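Filed under: Notebook / Surfaces / Jandia Stadium

May – Narayanan Nambiar, Brarness surface lab

Entry opened 7:40 a.m. Continues from the seam notes. Subject is the bounce complaint at Jandia, the 1,797-seat ground, north goal area and the strip in front of the home bench.

The club says the ball dies in the north box and skids on the bench side. Both can be right at once. The carpet is the same roll type over the whole field (Erness, the long pile), the shock pad is the same, and the infill is the Gounder coated sand under rubber granulate. So either the infill has moved or the pad has. I would like to rule out the pad first, as it is the expensive one.

Core samples from the site visit are on the rack by the door, bagged and marked with grid positions. Tharun marked them from the north goal line going south, letters across and numbers down. The drawing in the folder has it the other way around. I have corrected the drawing. Anyone holding an older print should throw it out.

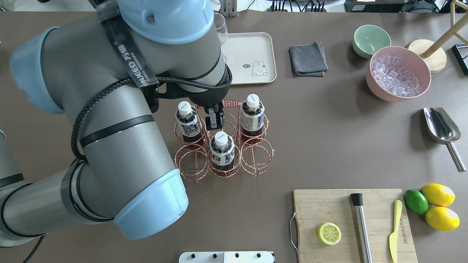

Pad thickness, measured with the dead-weight gauge and left to settle for 60 seconds under the foot before reading: no difference between the north box and the center circle larger than the gauge repeatability. The bench strip is the same. Pad compression set was checked on the two offcuts we have and both recovered within the time allowed. I am treating the pad as sound until something says otherwise.

Infill depth is another matter. The three-prong gauge gave a clear trend on site: deep in the north box, thin along the bench, normal elsewhere. That fits the way they groom it. The tractor comes in at the south gate, drags north in long passes and turns in the box. Every turn drops a load of granulate where the brush lifts. The bench strip gets its traffic from substitutes warming up, and the brush doesn't reach it – there is a drain cover they steer around.

Ball rebound on site was done with the club's own ball and ours. Theirs was under pressure. I have struck out all readings taken with it and they shouldn't be used, even for comparison. With our ball, conditioned to the concrete rebound value before we started and checked again at the end, the north box was low and the bench strip was high. The order of the locations matched the order of infill depth with one exception, position D2, where rebound was lower than the depth would suggest.

D2 is odd. The core shows granulate packed hard in the lower half with fines between the grains. It came out of the tube as a plug. The cores next to it fell apart as they should. Possible causes:

– fines washed in from the bank behind the goal
– granulate breaking down under the goalkeeper's feet
– wrong grade in the last top-up

Sieved the D2 plug twice. Most of what passes the smallest sieve is mineral, pale, gritty under the thumb. It does not look like rubber dust. That points to the bank, or to coating worn off the sand. Tharun thinks the coating. I want to see an unused sample from the same Gounder batch before agreeing. He has asked them for one. They said it would go out with the next delivery and gave no date.
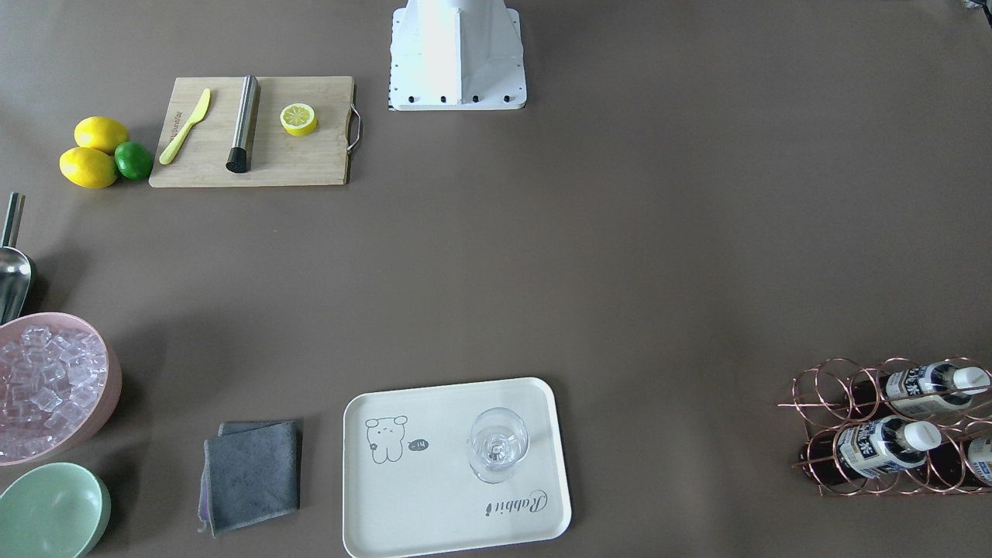
Made up test trays for the drop rig. Each one has pad, carpet and infill built up in layers with a light rake between layers, then conditioned with the studded roller. Settings as last time, 30 roller cycles, turned end for end halfway. I used the spare Erness carpet from the offcut bin. Pile height matches the site cores to within what I can read on a steel rule, but it is unworn, so fiber will stand up more than at Jandia. Expect slightly higher infill retention and possibly slightly less ball roll. Rebound should be little affected.

Tray A: infill at design depth.
Tray B: deep, as north box.
Tray C: thin, as bench strip.
Tray D: deep, lower half made up with the fines from the D2 sieving mixed back in.

There was only enough of the D2 fines for one tray. If it has to be repeated we need to go back to site.

Results, five drops per tray, first one discarded, ball moved to a fresh spot each time. A is where the handover report had it. B is lower than A, and by about the margin we saw on site. C is higher. D is lower than B on the first drops and then climbs as the surface compacts, ending above B. I did not expect the crossing. On site D2 stayed low, but the site reading was taken after rain, and the trays were dry.

Wetted D with the watering can and let it drain for 30 minutes. Rebound fell and stayed down. Wetted B in the same way as a control; it moved only a little. So the fines hold water, the plug goes soft when wet and hard when dry, and the location will change its behavior with the weather. This would also account for the club reporting the problem in spring and not at handover.

Note for the rig: the release clip sticks when the jaw is not wiped down. One drop on tray C had visible spin and was repeated. Replacement spring is on order.

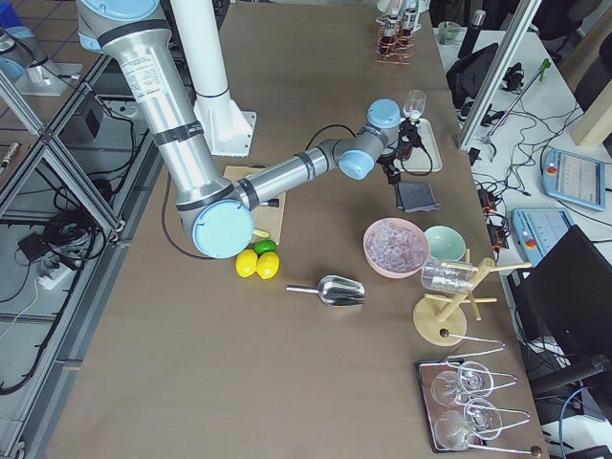
Would a full grooming of the field fix the north box without taking anything out?

It would level the loose granulate on top and bring the bench strip closer to design depth, but the packed layer at D2 sits below the reach of the drag brush, so that spot would need to be decompacted and the fines removed.

Costs of doing it properly: they have to hire the rotary brush with the vacuum pickup, since their own tractor brush has no pickup. Tharun priced a day's hire and it is far below the price of a patch repair. Topping up afterward will take roughly 5 bags for the box and the strip together, going by the depth map. That assumes the material moved off the high area is clean enough to reuse. I would not reuse anything from the D row.

Things to tell the club, draft wording to follow:

– Vary the direction of the drag. Turn outside the field of play where the run-off allows it.
– Brush the bench strip by hand, including around the drain cover.
– Keep a depth log. Same positions each time, same gauge.
– Check ball pressure before reporting bounce.
– Look at the bank behind the north goal after heavy rain and see if it is running onto the carpet. If it is, an edging board is cheaper than sieving.

They asked whether the home match has to be moved. My view is that it does not. Shock absorption in the box was inside the limit at every position, D2 included, and the complaint is about play and not about safety. I have put that in writing with the condition that it applies to the readings we took and to nothing else. If D2 dries out for a long spell it should be tested again with the impact rig, given how tray D went hard.

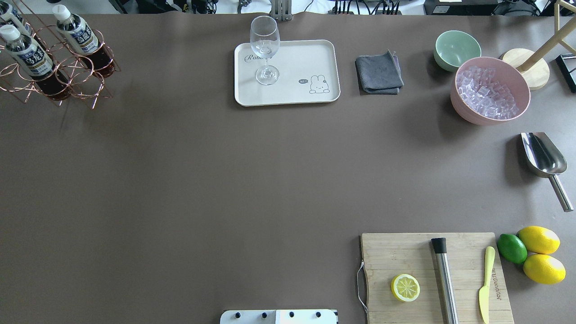 Bottles in the wire rack, with the off-white tray.

2:15 p.m. Reran tray D after drying under the fan for 60 minutes. Rebound came back up but not all the way to the earlier dry figure. The lower layer was still damp when I broke the tray open. Drying time on site will be longer, with the pad underneath and no fan. I kept the broken-out material in a lidded tub marked D-REM, bottom shelf. Please don't sweep it up with the other infill.

Also looked at grains from tray D under the loupe. Coating on the sand is patchy on some grains and whole on most. I can't say from this whether the patchy ones left the factory that way. Tharun's point stands until the unused sample arrives.

Open items:

Unused Gounder sample, same batch – Tharun
Wet and dry impact test at D2 – me, next site visit
Bank runoff photos – club to supply
Ball roll on bench strip – not done, ramp was left at the lab
Depth map redrawn with corrected grid – done, in folder

Tray A is still built up and can be used by anyone who needs a reference surface this week. Put the cover back on it after use.

N.N.

Brarness surface lab notebooks | Contact the lab | Back to top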